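Handetti Land Supply
Home > Planting > Tree Shelters > Havier Tree Shelter

Havier Tree Shelter
Sold in bundles of 50. Stakes sold separately, and yes, you need stakes.
Status: in stock. Ships flat.

A Havier is a tube you put around a very small tree so that it gets the chance to become a larger one. We have been asked to make this page more exciting and have declined.

The shelter is meant for replanting cleared ground: old pasture, roadside strips, stream banks, the back lot where somebody took the trees out for a view and later noticed the hill was moving. It keeps deer, rabbits and voles off the stem, blocks some of the wind, and marks the spot so whoever runs the mower has no excuse. It will not water your seedlings. It will not fix compacted soil, and it has no opinion on whether you picked the right species.

What comes in a bundle
50 shelters, nested flat
Ties for all of them, two per shelter
A card with the folding steps on one side and the folding steps in bigger type on the other

Sizes

Havier Short. Knee high on most adults. Enough for rabbits and voles. Deer will treat it as a serving dish.

Havier Standard. Waist high. The one most people should buy, and the one most people do buy after first buying the Short. Good where deer pass through but don't live.

Havier Tall. Chest high. For places where the deer have more or less taken out a lease. Needs the heavy stake. A Tall on a light stake will lean over in the first good storm and take the tree with it, and then you will have grown a horizontal tree, which we can't credit.

All three share the same diameter, so a mixed order can go in one carton. Tell us in the order notes if you want them sorted by planting block. We will do our best with your handwriting.

Why not just plant more trees and let the deer have some

A fair plan, and on some sites it works. If your seedlings are cheap, your ground is huge and your deer are few, skip the shelters and spend the money on weed control. We mean it. We also sell weed mats.

On a small site the math goes the other way. Deer don't take an even share off the top. They find the row, and they walk the row. A planting can look fine at supper and look like a field of pencils at breakfast. Replanting means buying the seedlings again, hauling the water again and explaining to the same neighbors why you are out there again.

There is also the awkward matter of what gets counted. Plenty of clearing permits ask for new trees in exchange for old ones, and a seedling in the ground on inspection day looks terrific on paper. Most of the permits our customers send us ask about survival later on, too. Read yours before you order. If it says the trees have to be alive at the end, budget for shelters, stakes and a person who will go back and look at them.

Putting them up

Plant the tree first. We mention it on account of the phone calls.

Clear the grass from a patch a good deal wider than the shelter. Grass inside the tube will beat the tree to the top every time and will look very healthy doing it.

Drive the stake on the windward side, close to the stem but clear of the roots. It should go in far enough that you can't wiggle it with one hand. If you can't get it in at all, congratulations on your rocks; see the steel stake below.

Fold the shelter along the creases, lock the tabs, and slide it down over the seedling with the flared end up. The flare keeps the stem from rubbing on a sharp edge once it grows out. Installed upside down, it rubs beautifully. Push the base into the soil so there is no gap, as voles regard a gap as an invitation in writing.

Thread both ties, top and bottom, and pull them snug. Leave them loose enough to release by hand. You will be back.

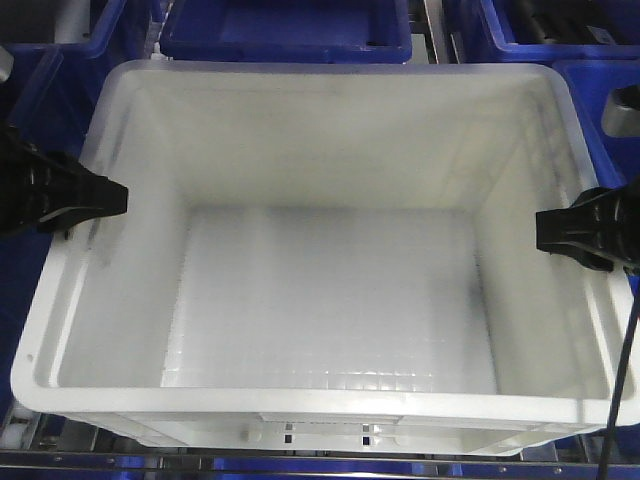
Empty white tote on a roller conveyor

Looking after them

Walk the rows in spring and again in July. Straighten what leans, pull the grass out of the tops, and shake out anything that has moved in. Wasps like a Havier very much. Tap the tube and stand back before you put your face over it. We can't stress the order of those two steps enough.

When the tree clears the top of the tube, leave the shelter where it is. This is the moment everybody wants to take it off, and the stem has been living in a windbreak and has the posture to show for it. Let it thicken until it fills a fair part of the tube. Then open the tabs and take the shelter home with you.

About taking it home

We would like to sell you a product that saves woods without also filling them with plastic, and we are only partway there. The Havier is plastic. It does not melt away into the soil in some gentle manner. Left out, it goes brittle, breaks up and blows into the creek, where it will be found by the same people who came to admire your trees.

So please collect them. A shelter that has been kept upright and out of the brush piles can often be used a second time. Wash off the mud, check that the tabs still lock, and store them flat out of the sun. Cracked ones can come back to us under the Flileder return plan, described further down.

If your site is one you know you will never walk again, buy the Châu instead. The Châu is our pressed fiber shelter. It is heavier, it costs more, it is brown, and deer can knock it around once it gets old. It also doesn't need collecting. Every so often a customer tells us the Châu fell apart, and we have to agree that it did.

Stakes and extras

Light wood stake. For the Short, and for the Standard in sheltered spots. Untreated, so it rots at the ground line sooner or later. Try to have a tree by then.

Heavy wood stake. For the Standard in wind and for the Tall anywhere. Bring a post driver. The flat of a shovel has been tried.

Steel stake. For stony ground, for flood-prone banks, and for people who have had enough. Reusable, provided you can find it in the weeds. We paint the tips orange at no charge.

Top net. A mesh sleeve that sits over the open end and keeps small birds from going in and not coming out. Recommended on every size. Take it off before the leader reaches it or the tree will grow a knot.

Weed mat. A square with a slit. It goes on the ground. We don't have more to say about it, though it does as much for survival as anything on this page.

Spare ties. Bag of 50. You will drop some in tall grass and they are green. The next batch will be yellow. We have heard you.

The Flileder return plan

Flileder is a return program for old shelters, and it is duller than its name. Bundle your used Haviers flat, tie them with whatever is lying around, and send them back to us with your order number inside the bundle. We sort out the ones still fit for use and sell them at a discount as seconds. The rest go to be shredded for material. You pay the freight one way and get a credit on your next order.

Please knock the dirt off first. Please also check for mice. The receiving bench has asked for this in writing, so it is now in writing.

We take back our own shelters only. People send us other makes anyway, along with fence mesh, flower pots and once a very nice pair of pruners, still unclaimed.

Ordering

Minimum order is one bundle. Orders of seven bundles or more get the pallet rate, and the pallet. If you need six, do the sums before you check out, as seven can come out cheaper and the extras won't spoil.

Order before you order your trees, or on the same day at the latest. Each spring we hear from someone with a truckload of bare-root seedlings in the garage and no shelters, and there is only so much we can do with a truck. Bare-root stock waits for no freight company.

Pallets need a place where a truck can stop and turn around. "Past the second gate, then left at the burned stump" is a lovely address and the driver will not go there. Give us a road number, a neighbor's yard or the county barn, if the county is agreeable.

Returns of new goods: 30 days, unopened bundles, same carton if you still have it. Opened bundles can't come back as new, even if you folded just the one to see how it works. Everybody folds just the one.

What we promise

The tabs will lock and the tube will hold its shape in ordinary weather. If a Havier splits along a crease in its first season, send us a photo and we will replace it. Cattle, floods, brush mowers and teenagers are outside the warranty. So are elk, after a short and educational trial.

We don't promise that your trees will live. Anyone who does should be asked what they plan to do about August. A shelter gives a seedling decent odds on a site that suits it, with somebody coming by to check. An old stand took longer to grow than this company has been in business, and leaving one standing requires none of our products. If you have that choice, we would sooner lose the sale.

Also in Planting: Châu Fiber Shelter / Heavy Wood Stake / Top Net / Weed Mat / Seconds from the Flileder plan (when we have them -- check often, they go fast)

Page last updated May 20, 2020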